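Soft Goods, Steady Hands

At Nadach, the morning shift used to start with sore wrists. Lifting plush toys for label checks was hand work, all 1515 of them in a busy May week. Now two black fingers do the gripping, and the crew loves it!
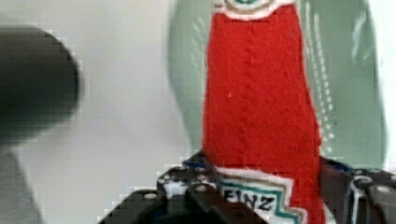

The kitchen bench

Fruit items and real appliances share the next table, where packers teach the arm new reaches.
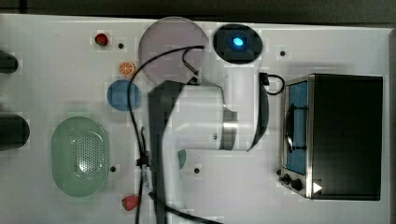 Training takes 25 minutes a shift, and the packers choose what the arm tries next, so their know-how finally counts.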